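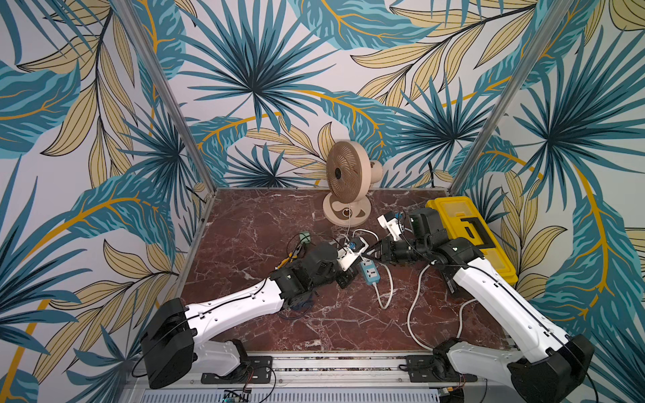

Cutting a comedy special for sound first: Jolán Fülöp on editing "Remari"

The stand-up series "Remari" runs to six episodes, one comic each, recorded over February in a club with 209 seats. Jolán Fülöp edited all of them. Her credits before this were mostly in scripted drama, and she describes the change as a matter of where the working day starts.

"In drama I start with picture," she said. "On this one I started with the room tone and the laughs. I did not look at the camera angles until the audio edit of an episode was locked."

Each comic performed the same set on two nights. The usual practice is to choose the better night as a base and patch it from the other. Fülöp worked from both nights equally, which meant the two audience recordings had to match. They did not. The first night's crowd was seated late and stayed cold for several minutes; the second laughed early and faded.

"You cannot cut from a full laugh to a thin one in the middle of a sentence. The viewer may not know what happened, but they stop trusting the comic."

Her answer was a log. Every laugh on both nights was entered with a start point, a length, a level and the line that caused it. The finished log for the series holds 826 entries. Gergely Sárközi, the sound mixer, supplied the levels from the audience microphones, which hung above the third row and at the back wall. The two positions were kept on separate tracks all the way to the final mix.

Fülöp said the log settled most arguments with the director, Venla Saarinen, before they began.

"Venla would remember a joke as the biggest of the night. Often it was the fourth or fifth. She remembered it because it was well placed. So we left it where it was and stopped trying to make it bigger."

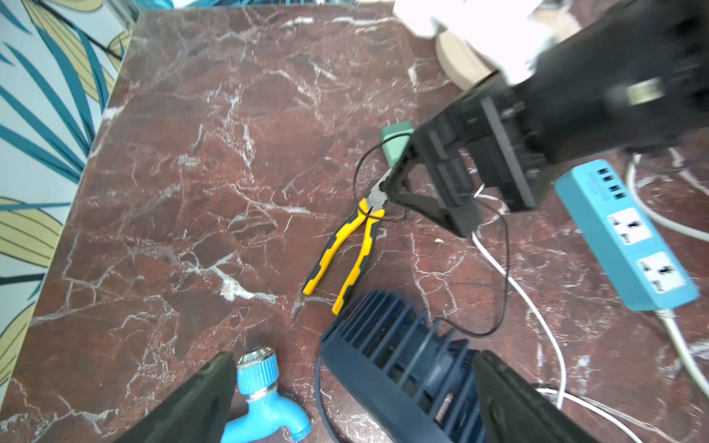
No laughter was added from outside the recordings. Some was moved. Fülöp is direct about this and gives a rule: a laugh may be carried from one night to the other only under the same joke, by the same comic, and only to cover a join. In the episode with Ankica Atanasov this was needed at one point, where a dropped glass at the bar covered a punchline on the second night and the first night's delivery was used in its place.

Atanasov's set gave trouble for another reason. Her pauses are long and she varies them.

"There is a silence in the bit about the ferry that runs well past what a broadcaster is comfortable with. I was asked to shorten it. I made a shorter version and sent both. The short one got a smaller laugh from everyone in the screening room, so the long one stayed."

On picture, she kept the cutting slow. Audience shots are few, and none is used as a reaction to a line the person did not hear. Saarinen had asked for this in writing at the start. It ruled out a good deal of attractive material, including a whole camera position on the second night that had drifted out of sync with the rest and could not be placed with confidence.

The streaming version has been mixed for television speakers first and headphones second. Sárközi wanted the reverse. Fülöp sided with him on one episode and against him on the others, and would not say which episode it was.

Asked whether she would edit stand-up again, she said she would, with one change in the contract.

"I would ask for a third night. Even with one camera. Mostly for the sound."

Comments

Enikő Bakos
Were the laugh levels measured before or after compression? It makes a large difference with a room this size.

fanby_rows
The ferry silence is the best thing in the series. Glad it survived.

T. Major
I was there on the second night and remember the glass. Did not notice the join at all when I watched it.

Enikő Bakos
Also interested in the sync drift, if anyone from the crew is reading. We had the same problem on a concert shoot and ended up dropping the camera too.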